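Cups and Drinks: Your Questions Answered

Welcome to the Cliltero hall kitchen page. We get asked about cups more than anything else at the Lutdale site, so we've gathered our answers together, and we do hope you'll find yours among them (and if you don't, please drop us a line, we're always glad to hear from you).
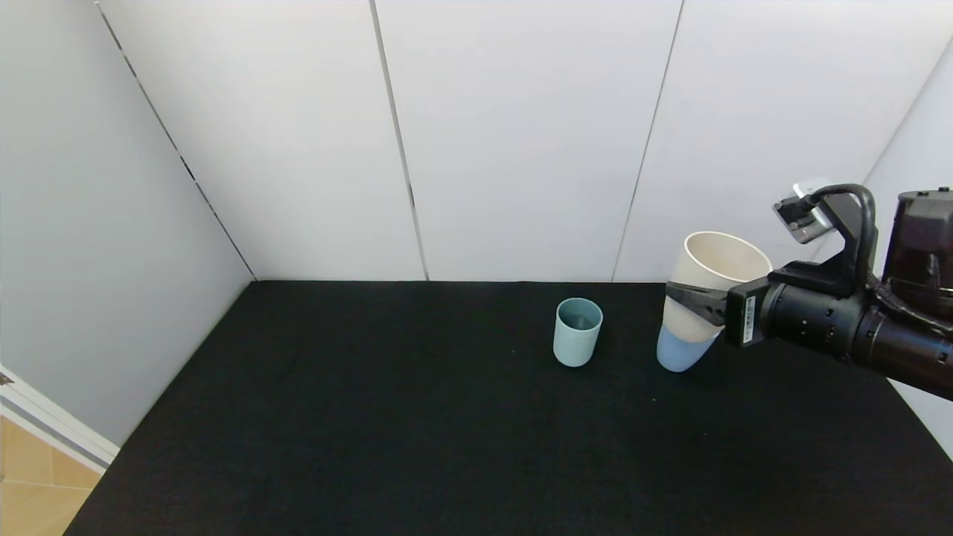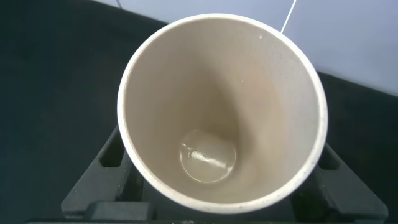
How many cups should I bring for my event?

Our rule of thumb is two per guest for an afternoon, and a few spares for the people who put theirs down and forget which one it was. The biggest gathering we've had, the December supper, went through some 400, and we were very pleased to have a spare sleeve in the cupboard!

May I use the coloured cups?

Of course you may, they're there to be enjoyed. Please rinse them when you've finished and let them dry fully before you nest them. If you stack them damp they stick together, and then it's a real wrestle to get them apart.

Do paper cups go in the recycling?

Not at our place, I'm afraid. Tip any leftover drink down the sink first, even that last little mouthful at the bottom, and then pop the cup in the general rubbish.

How high can I stack things in the cupboard?

Please stop at eight. Taller stacks do tend to lean, and the door catches them on the way past.

Can I buy cups from you on the day?

Yes, we keep sleeves of 15 from Dhillon behind the servery, in plain colours only. If you'd like something fancier, you're very welcome to bring your own.

Page updated 2025-07-01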